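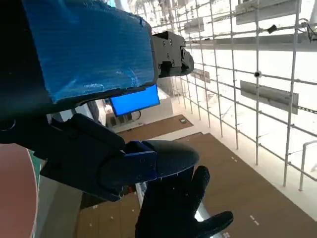

4.3 Masking the arm and hands out of the wrist view

Keseo plans grasps from the wrist camera, and the wrist camera spends much of its life looking at its own gripper. Left to itself, the planner will treat a fingertip as an obstacle and refuse to move away from it, on the grounds that it is always there. The self mask fixes this. Set it up before you touch anything in section 4.4.

You need: the Tustar console, a calibrated wrist camera (section 3), and a second person wearing black gloves.

1. Stop all motion and put the arm in HOLD. The console header should read HOLD, not IDLE. IDLE lets the arm sag, and you will be masking a moving target.

2. Open Perception > Self Mask and press New. Give the mask a name you will recognize in April. "test2_final" is taken on every console we have visited.

3. Press Load Model. Keseo draws the arm outline from the joint angles. Anything stuck on after the factory - tape, brackets, side blocks - is missing from the model and has to be painted in by hand.

4. Choose Paint and cover the added parts. Go slightly past the edges. Wrinkled tape throws glossy streaks that the depth filter reads as small holes in the universe.

5. Set Margin to 12 pixels. Larger values are accepted without complaint and will hide whatever you were trying to pick up.

6. Open and close the gripper through its full travel, pressing Capture at each end. Skip this and the mask is right for one finger position only.

CAUTION: Keep hands clear of the fingers during step 6. The software stop is a polite request. The red button is the real one.

7. Have your second person hold a glove just below the fingertip. Turn on Show Labels. The finger should be tagged SELF and the glove HAND. If both come up SELF, raise Contrast Gain from 50 to 85 and capture again.

8. Press Save, then Apply. Save alone stores the mask and goes on using the old one.

NOTE: Black glove against black finger is the hardest case, so test with it. A mask that passes only with bright gloves has not passed.

NOTE: Lattice scaffolds and lit screens in the background belong to the world map (section 5). Do not paint them out. Jade Melnyk did this once at Bikeck, and the planner drove toward the gap with great confidence.

If the labels flicker after step 8, see Mask Drift, section 4.6.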